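5.3 Setting up the low tunnel cover and bed sensor

This section covers the Furkton low tunnel kit, size 5, used over direct-sown greens and overwintered crops. Complete the hoop assembly in 5.2 before you begin. Two people are needed to place the cover in any wind.

Parts required
Row cover, part 3893
Soil sensor with cable, part 351
Sandbags or filled irrigation tubing (not supplied)
Ground staples, from the hoop bag

Placing the sensor

1. Choose a spot near the middle of the bed, between two crop rows and clear of the drip line.
2. Open a narrow slot with a hand trowel. Do not push the probe into unbroken soil.
3. Set the probe at seed depth and firm the soil against it by hand.
4. Run the cable along the bed to the north end. Staple it down at each hoop.
5. Connect the cable to the Skivotis logger and wait for the green light.

Note: Readings taken in the first hour after placement should be ignored. The probe must settle to soil temperature.

CAUTION: Do not staple through the cable. A nicked cable will read correctly in dry soil and fail after rain.

Placing the cover

6. Unroll the cover along the upwind side of the bed.
7. Lift the free edge over the hoops, working from one end to the other.
8. Center the cover so that the same width lies on the ground on both sides.
9. Weight the upwind edge first, then the ends, then the downwind edge.
10. Check for rubbing at each hoop end – a sharp end will cut the fabric within a few nights.
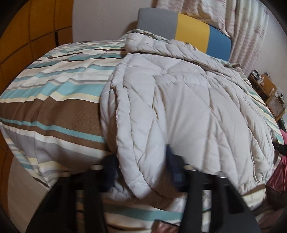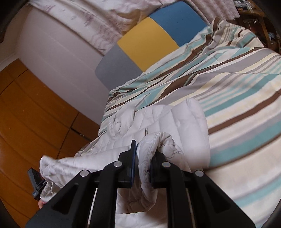 White quilted material over striped bedding, both views.

Venting

Open the downwind edge when the logger shows a soil temperature above the limit set for the crop. Limits are listed in Appendix B. Spinach and mache tolerate the least heat. In March, a clear morning can bring a closed tunnel to its limit before 10 a.m., even with frost on the paths.

Close the tunnel by mid-afternoon to hold the day's heat. If the logger is set to alarm, the alarm repeats until the reading drops or the unit is silenced at the panel.

Removing and storing the cover

11. Brush off soil and leaves while the cover is still on the hoops.
12. Let it dry fully, then fold it lengthwise and roll it loosely.
13. Store out of sunlight and off the floor. Mice will nest in a roll left on the ground.

Note: The cover is rated for 1000 hours of full sun. Record hours in the field log under the bed number.

Field settings in this section were checked at the Tomić plots by Radka Ristić. Growers using the older Lemton hoops should follow the spacing in 5.2.4.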